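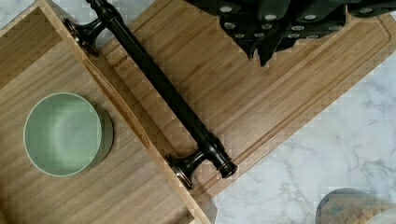

What did Segura earn last quarter? It made 912 million dollars in profit, according to Segura.

Eirini Nikolaidis read the release twice on Thursday, then went looking for the phone. The Sunau had been pulled from stores in June for cooking its own battery. She found it on page 140, under "other items."

"Record demand," said the man from investor relations when she called.

"For what?"

"Across the portfolio."

"You sold the charger plant to Wistavine. Is that in the profit?"

She heard him turn a page. It took him a while.

"It's a strong quarter," he said.

She typed the number, took out "record," and put the plant in the first line. Her editor moved it to the last. By 6 the stock was up.

By Eirini's desk drawer, her own Sunau was still warm.

Posted in Short Fiction, Tech
By Plikitine staff | 20 comments | 6 shares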